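**Ticket:** Shared printer drops off the network after sleep
**Raised by:** Ebuka Idahosa, Lagos office
**Site:** Zitstead building, upper floor
**Status:** Open, workaround in place

Printer is the Flindetti by the stairwell. It prints normally in the morning, then goes offline once it has been idle for 32 minutes. Jobs sit in the queue and the panel still says "Ready". Turning it off and on brings it back, but the queued jobs come out twice.

First reported in November by the accounts team — they had a run of 1000 labels stop partway and had to start again.

Tried so far:

- Swapped the network cable and moved it to port 6 on the switch. No change.
- Gave the printer a fixed address. No change.
- Removed and re-added the queue on 2 laptops. Same fault on both.
- Updated the firmware from the Binitz portal. The clock reset itself to the wrong time zone, now corrected.
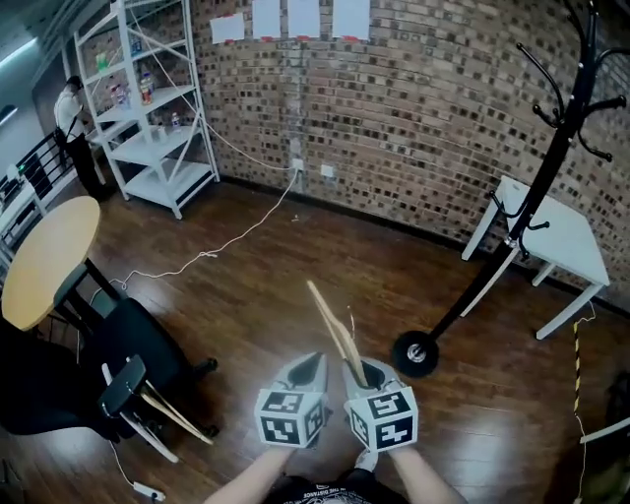

With sleep mode switched off the printer stayed online overnight and the first job at 08:15 went straight through. I have left it like that for now. The fan runs all the time, and the people sitting nearest have already asked if it can be quieter.

Binitz support replied asking for the event log. Exported it from the web page and attached it to their case. The log shows the link going down when sleep starts and no attempt to bring it back up afterwards.

**Next step:** waiting on Binitz for an older firmware to test. Please don't turn sleep mode back on from the panel — it also wipes the fixed address, and I have had to put that in again already.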